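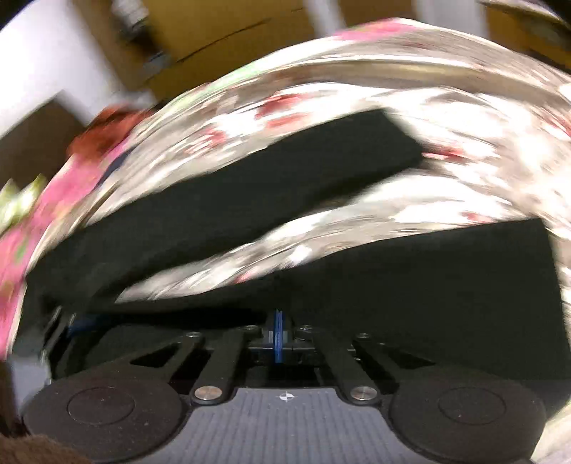 Floral cloth in the foam pads, mid swing. Hand-held gripper.

October, open day notes, written up 4 pm before I forget

Doors at 10. Over 300 through by lunch according to the front desk, felt like more. Our bench was Utis hand-held, Prekar people had the next bay with their sorting line.

Cloth demo went first every round. Pinch, lift, swing, drop. Black foam pads still the right choice for thin stuff, the Skindent ones we tried in the morning kept letting the hem go. Swapped back after 14 tries, should of done it sooner. Leave foam on for the school groups.

Visitors wanted to hold it themselves. Let them. Kids squeeze too hard, adults not hard enough. Most asked the same thing, can it fold a shirt. Told them not yet, ask again next year. One man wanted to know if it does fitted sheets. No.

Recording: 72 clips kept, havent looked at any properly. Fast swings are going to be blurry on the fabric, ask people to slow down after the lift. Pivot pins fine, no play that I could feel. Wipe dust off the round discs before the next lot.

Pringle bay ran out of handouts at 2. We printed 700 and have a full box left, give them half??

To do
- new foam, order two sets
- bigger sign for bench
- charge everything tonite
- return Prekar's extension cord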